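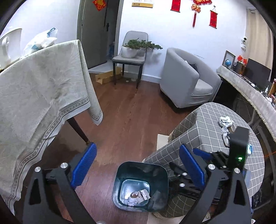

A small trash bin on the floor beside a cloth-covered table, with crumpled paper and a small printed box inside.

Household packaging waste

Household packaging waste is the part of domestic trash made up of wrappers, boxes, bags, tape and padding that came with goods brought into the home. It is usually counted apart from food scraps and from worn-out goods. Much of it builds up on tables and other flat surfaces before it reaches a bin.

Types

Paper and cardboard take up the most room. The group includes shipping boxes, flat sheets used as stiffeners, printed retail cartons and the plain paper crumpled to fill gaps. Retail cartons for small electronics are often larger than the product, as the card has to carry printing and hang on a store display.

Plastic packaging includes carrier bags, film wrap and clear molded trays or lids. Foil is mostly from food and candy. Clean foil can be recycled in many areas, but small pieces are easily lost in sorting and are often pressed together into a ball first.

Adhesive tape is a packing supply, but used strips of it end up in the same stream. Short pieces left on cardboard are generally accepted by paper mills. 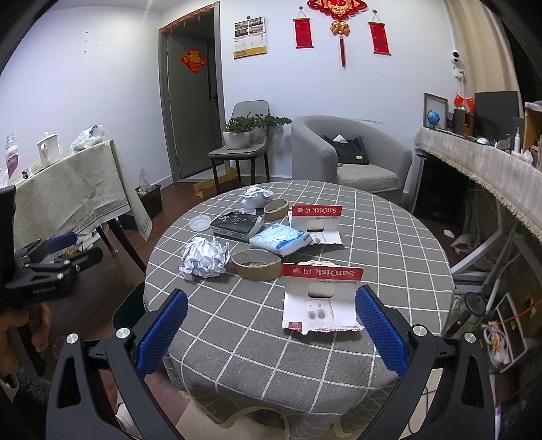 Opened SanDisk packages on a round table, with rolls of brown tape and crumpled white paper.

Clearing and sorting

Clearing a table normally begins with setting aside the things that will be kept, such as tape, tissues and unopened packs. Opened cartons are checked for small parts, manuals and warranty cards, then flattened. Crumpled paper may be smoothed out and saved for packing or put with the recycling.

A small open bin within arm's reach of the table suits light, dry waste. Bins of this kind commonly have a removable liner and fill quickly if boxes go in whole – a single carton can take up the space of several flattened ones.

Local practice

Rules differ from place to place. In Karkutside, paper and cardboard are collected together every 2 weeks, and foil goes with metal cans. A survey of 700 homes there, carried out in March, found that 66 percent flattened their cartons before collection. The packaging supplier Brolisel prints folding lines on its mailing boxes for this purpose.

See also

Cardboard recycling
Packing tape
Waste container

Last edited 30 May 2024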